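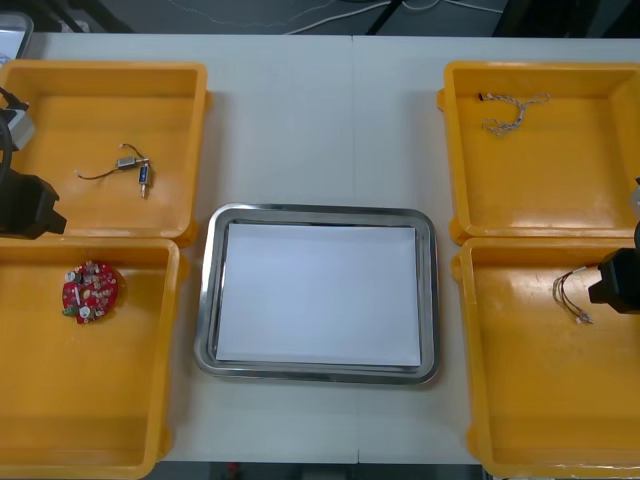
Kitting cell 2, Stumton: four part bins and the lined kit tray between the two arms.

Kitting trial moves to second cell

The dual-arm kitting cell at Stumton has completed 11 weeks on the day shift, and a second cell was put into service in March. Both cells prepare part kits for the Kavmont repair line. A kit consists of one motor assembly, one round control board, one twisted-pair cable and one wire harness, placed in a steel tray on a sheet of paper. Each part type has its own bin. The left arm serves the left column of bins and the right arm serves the right column.

Kitting was previously done by hand at the repair benches. Each technician collected parts from the Celley racks at the start of a job and again when a part was found to be missing. Kits now arrive at the bench complete, and the rack aisle is closed to bench staff during the shift. Technicians who need a single part outside a kit should request it at the hatch.

Changes to duties

No positions have been removed. The 4 operators who worked the racks have been reassigned as cell attendants, 2 per shift. The attendant loads the bins, replaces the tray paper, clears stopped picks and checks each finished kit against the job card. Kits are not released without the attendant's initials.

Attendants spend more of the shift standing in one place than they did on the racks. Following comments from both shifts, rotation between the cell and the inspection bench has been set at two hours. Boyang Mao, who manages the cells, is also reviewing the height of the bin loading shelf.

Stopped picks

Harnesses account for most stops. The thin wires spread when the part is set down, and the gripper can close on a wire instead of the bundle. During one Monday shift the attendant logged 18 stops, all but 2 of them on harnesses. The interim instruction is to load harnesses singly, with the terminals facing the near edge of the table. Boards and cables require no special orientation, but the boards must lie flat.

If an arm stops over a bin, press Hold on the panel before reaching in. Do not move the part first. The cell will resume from the last completed pick once the door is closed and Hold is released.

Training

Attendant training takes one shift and is open to all bench and rack staff. Apolline Brunet is keeping the list. Staff from the Urquhart building may attend with their supervisor's agreement. Loading instructions for both cells are posted beside the panel, and the previous version, which shows a single arm, should be discarded.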